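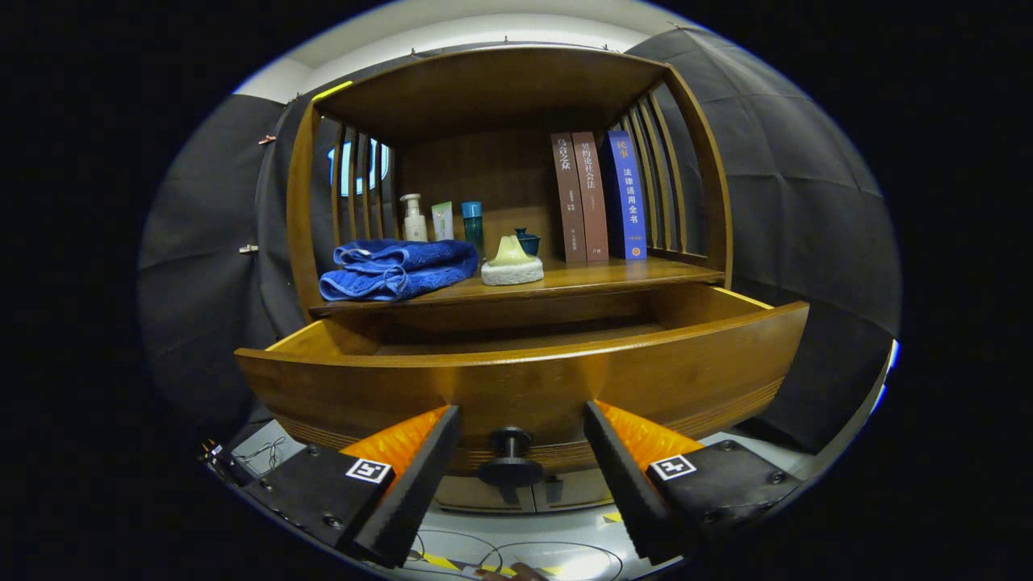

Page last changed: Mon 6 August

I have started a thread about moving to a smaller place, mostly so I have somewhere to put my opinions, having given away the sideboard where I used to keep them.

Background for new followers: I left a two-bedroom in Umthorpe for a one-bedroom in Umthorpe. Same bus, same bakery, one fewer door to close on my problems.

The old lease ended at noon on a Friday. The new one began at three. For three hours I was legally a person with a van.

The van was 138 dollars for the day, plus a mileage charge the man at the counter described as "pretty standard." It is pretty standard in the way that weather is pretty standard.

Packing advice online says to start with the things you use least. I followed it faithfully and by the second evening had packed the bread machine, my tax records and, somehow, the tape.

Found four can openers. I have been opening cans with the fifth, which does not work.

A word on labels. On day one I wrote "KITCHEN — baking, fragile, top shelf." On the last day I wrote "STUFF" and underlined it so the movers would know I meant it.

(I was the movers.)

Someone asked whether I hired help. I called Laltidon Moving and they quoted me up to 2,000 dollars for what they called a small local job. I said I'd think about it, and then I went and thought about it while carrying a bookcase down two flights of stairs.

The bookcase didn't fit in the new place anyway. It lives with my cousin now and is said to be happy.

Getting rid of books is the part everyone warns you about. I made a keep pile, a donate pile and a pile I called "maybe." The maybe pile came with me in full. I'd like to thank the donate pile for its service, both of it.

Things I was sure I'd miss: the second closet, the big window, the bathtub.

Things I do miss: the outlet next to the stove.

The new building has a laundry room with a sign-up sheet run through an app called Zulia. You pick a slot, it sends a reminder, and then you go downstairs and there's a stranger's duvet in the machine. Five stars, very modern.

Reply to a few of you — yes, furniture with drawers. Always drawers. A shelf is for the towel you want people to see. A drawer is for the charger to a phone you had in college.

I used to think a drawer should hold one kind of thing. The Meng Street thrift store sold me a desk with its old drawer liner still in there, and on it somebody had written BATTERIES in ballpoint. I've respected their wishes so far.

Also measure your doorways. Measure the one inside the apartment too, the one you've forgotten about because it's on the way to the bathroom. My couch knows that doorway very well.

The couch is fine. The paint is discussing it with the landlord.

Week two update. Down to six boxes. I've begun using one as a nightstand, and it's the right height, so I suppose it's five boxes and a nightstand.

Address changes done so far: bank, work, library, the pharmacy. Address changes not done: the dental office, who sent their postcard to the old place and had it forwarded with what felt like disappointment.

To the person who said a smaller home means less cleaning: there is less floor. The same amount of dust has been told about it and is making arrangements.

I did find the tape. It was in STUFF.

Muting this for a bit, it's my laundry slot. Will report back in November on whether I've hung any pictures, and which box the hammer was in.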